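Durent Hand-Held Grippers, Pair: Good Jaws, Bad Cables

October 2020

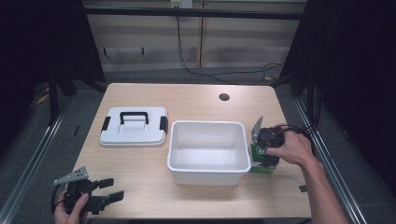 I wanted to like these more than I do. Durent sells the pair as a way to record pick-and-place work by hand, so that an arm can be taught from it later, and the sales page makes it sound as if you take them out of the carton and start. We paid $1,087 for the two, cables and brackets included. We've had them since February, which is long enough to have opinions.

First, what works. The jaws are fine. They open evenly and they close square, and they're a sensible width for small cartons and for the rim of a storage bin. The latching bins we pack have a carrying handle on the lid, and the grippers can get hold of that too if you come at it from the side. Weight is acceptable for an hour. After two hours my wrist has had enough, and the bracket on top doesn't help, sitting as high as it does.

Now the fault. The cable leaves the body with almost no strain relief. Every time you reach across the table the cable bends at the same spot, and on our right-hand unit it began dropping the jaw position signal at recording 464. It didn't stop with an error. It went on reporting the last good value, so the file said the jaws were open while I was standing there with a box held in them.

Think about what that does downstream. We ran one of the bad recordings on our Hattar arm before we knew. The arm came down over the carton with its jaws wide, pushed the carton across the table and leaned on it until the force limit tripped. Crushed corner, no injuries, and I had a hand on the stop button. I would still call it a safety matter. A sensor that fails by repeating itself is worse than one that goes dead, and a product at this price should know the difference.

Going back through the files, I found 53 with the flat spot in the jaw trace. All of them came from the right-hand unit, and nearly all of them had a long reach in them. Wiggling the cable at the body brought the fault back on demand.

Durent's support answered within two days, which I'll give them credit for. Their first suggestion was a software update. It changed the look of the status page and nothing else that I could find. Their second was to "avoid tight cable routing," and I'd like to know how you do that with a hand-held tool that has a cable on it. The third was a replacement cable, free, with the same molded end as the old one. I have no reason to expect it to last longer.

The manual claims the cable is good for "over 1,000 hours of typical use." Ours didn't get near that. Typical use isn't defined anywhere I looked.

What we do now: a loop of slack is taped to the bracket on each unit, and a short script throws out any recording where the jaw value doesn't change during a grasp. The script took an afternoon. It should have shipped with the product.

I also borrowed a Woleck pair from the Drarketton workshop for a week. They're heavier and the jaws feel cheap, but pull the cable and the recording stops with a loud beep. I know which behavior I'd want feeding a robot.

Two stars out of five. One is for the jaws and one is for support answering its mail. If Durent changes the cable exit and makes a lost signal show up as a lost signal, I'll look again. If you already own a pair, check your jaw traces before you run anything on an arm.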